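Moisture and Stain Resistance of Sealed Stone Countertops in Rental Kitchens

Project report, Building Materials II
Vaughan Wihongi and Bartosz Wasilewska
August 2023

1. Introduction

Natural stone is used in kitchens at all price levels, including apartments where the tenant changes often and maintenance records are poor. Marble in particular is porous, fairly soft and sensitive to acid. Manufacturers of sealers state an interval between treatments, but the interval assumes a known stone, a known finish and an applicator who follows the instructions. In a rental building none of these can be taken for granted.

The project asked how much protection a single coat of sealer gives on honed and polished marble, and how quickly that protection is lost under normal cleaning. A second question was whether the droplet test often recommended to homeowners gives the same ranking of surfaces as a weighed absorption test. The work was carried out in the materials lab over one term, starting in November.

2. Background

Calcite is the main mineral in marble. It reacts with weak acids found in food, such as citric and acetic acid, and the reaction removes material from the surface. The result is called an etch. An etch is a change in the surface itself and is seen mainly as a loss of gloss. A stain is different: a liquid enters the pore space and leaves pigment or oil behind. The two are often confused in complaints from tenants, and the confusion matters because the repairs are different. Stains can sometimes be drawn out with a poultice. Etches have to be rehoned or repolished.

Penetrating sealers work by lining the pores with a water-repellent or oil-repellent compound. They do not form a film on top of the stone, so they do little against acid. Film-forming coatings do protect against acid for as long as the film is whole, but they scratch, and they are rarely used on food preparation surfaces. Only penetrating sealers were studied here.

Water absorption in marble is low compared with limestone or sandstone. The differences between one slab and another can still be larger than the effect of the sealer, which makes it necessary to compare each specimen with itself before and after treatment. Early drafts of our test plan compared sealed pieces from one slab with unsealed pieces from another. This was corrected after the first review.

3. Materials

Offcuts were supplied by the Śliwiński stone yard from two slabs of brown-veined marble. The yard cut them into square tiles of equal thickness and finished one group to a honed surface and the other to a polished surface. Edges were left sawn. Tiles with visible cracks or filled voids were set aside.

Two sealers were used. Osell is a solvent-based product sold to contractors. Dostby is water-based and sold in small bottles to homeowners. Both were applied from new containers. The control tiles received no sealer but were wiped with the same cloth and left in the same room for the same time.

The cleaning agent was a pH-neutral dish detergent diluted in tap water. We also prepared a vinegar solution for the etch test, and used cold black coffee, red wine and olive oil as staining liquids. The coffee was brewed in one batch and filtered twice to remove grounds.

4. Method

4.1 Conditioning

All tiles were dried in an oven at low heat until two weighings a day apart agreed, then cooled in a closed box with desiccant. The sawn edges and the backs were coated with wax so that liquid could enter only through the top face. Wax was applied with a brush in two passes. A few tiles lost wax from the corners during handling and were recoated before weighing.

4.2 Sealing

Sealer was spread with a lint-free cloth, left for the dwell time on the label, and wiped off with a dry cloth. The tiles were then left to cure for 7 days. The labels allow light use much sooner than this, but we wanted the cure to be complete before the first absorption test.

4.3 Absorption

Each tile was placed face down on supports in a shallow tray of water, with the water level just above the face. The tiles were removed after fixed times, blotted with a damp cloth and weighed. Blotting is the largest source of operator error in this procedure. One of us did all the blotting for this reason, and the cloth was wrung out in the same way each time.

4.4 Abrasion by cleaning

Wear was simulated with a scrubbing rig built from a sewing machine motor and a sliding carriage. A damp sponge was fixed to the carriage under a constant load. The sponge was changed whenever its surface began to tear. Each tile received 700 strokes with the diluted detergent, was rinsed, dried and reconditioned, and was then tested again for absorption.

4.5 Staining

Drops of each liquid were placed on the tiles with a pipette and covered with watch glasses to slow evaporation. The drops were wiped away after a fixed contact time, the tile was washed with detergent, and the marks were graded by eye under a daylight lamp on a scale from 0 (no mark) to 5 (dark mark with a clear edge). Both authors graded separately. Where the grades differed by one step the higher was used. Where they differed by more, the tile was graded again the next morning.

5. Results

5.1 Absorption before wear

Both sealers reduced water uptake on both finishes. The reduction was greater on the honed tiles, which took up more water to begin with. Osell gave lower uptake than Dostby on honed stone. On polished stone the two could not be separated, as the difference was smaller than the spread between repeat weighings.

5.2 Absorption after wear

After scrubbing, the Dostby tiles moved most of the way back toward the control values. The Osell tiles also lost performance, but more slowly. The control tiles changed slightly as well, which we attribute to detergent residue left in the pores after rinsing. A longer rinse was tried on one control tile and the change became smaller. The full data set has 241 weighings and is given in the appendix, including the readings we rejected and the grounds for rejecting them.

5.3 Stain grades

Olive oil gave the highest grades on unsealed honed tiles. Coffee gave visible rings on the same tiles but could be reduced by repeated washing. Wine left a faint gray mark together with a dull spot, which is consistent with staining and etching at the same time. On sealed tiles all oil and coffee grades were lower. Wine was the exception: the color was gone but the dull spot remained, with no clear difference between sealed and unsealed stone.

5.4 Droplet test

The common household check is to place a few drops of water on the counter and watch whether the stone darkens. On honed tiles the droplet test ranked the surfaces in the same order as the absorption test. On polished tiles it did not. Water beaded on polished stone whether or not a sealer was present, and the darkening was too faint to judge.

6. Discussion

The results support the usual advice that honed marble benefits more from sealing than polished marble. They give less support to the idea of a fixed interval between treatments. The loss of protection followed the amount of scrubbing, and a counter in a shared student kitchen may be scrubbed many times more often than one in a private home.

Color and pattern affect how defects are noticed. On a brown-gray stone with strong veining, a coffee ring of a low grade can be hard to find even when the observer knows where it is. The same ring on white marble would be reported by the first tenant.

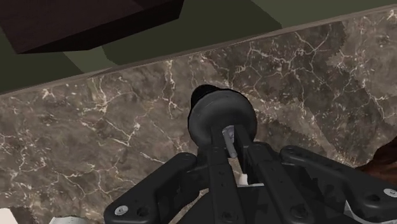

Etches behave in the opposite way. They are seen by reflected light, so the body color of the stone matters less than the angle between the lamp and the eye. A dull spot on a polished counter can be invisible from the doorway and obvious from the sink. For inspection between tenants we suggest holding a flashlight low and close to the surface and moving it slowly from one end to the other. The Dorkon housing office, which let us look at its inspection forms, has one line for the whole countertop and no separate entry for gloss.

Limits of the work should be noted. Only two slabs were used, and both came from the same yard. The scrubbing rig moves in a straight line, while a person wiping a counter moves in arcs and presses harder near spills. Heat was not included. Hot pans may soften or drive off some sealers, and this would be worth testing on the same tiles if they are kept. The stain grades depend on two observers, neither of whom had graded stone before.

7. Recommendations

Honed marble in rental kitchens should be resealed whenever the droplet test shows darkening, and checked at each change of tenant. For polished marble the droplet test should not be used alone. If an absorption test cannot be made on site, a small oil drop in a hidden corner near the wall gives a more useful answer, although it may leave a mark that has to be removed with a poultice.

Inspection forms should have separate entries for stains and etches. Tenants should be told that sealed stone still reacts to lemon, vinegar and wine, and that acidic bathroom cleaners must not be used on it – several of the cleaners sold for removing limescale fall in this group.

8. Acknowledgments

We thank the Śliwiński yard for the offcuts and for cutting a second set after the first was damaged in transport. The sewing machine motor has been returned to the textile workshop. The tiles are stored in the lab, labeled on the back under the wax.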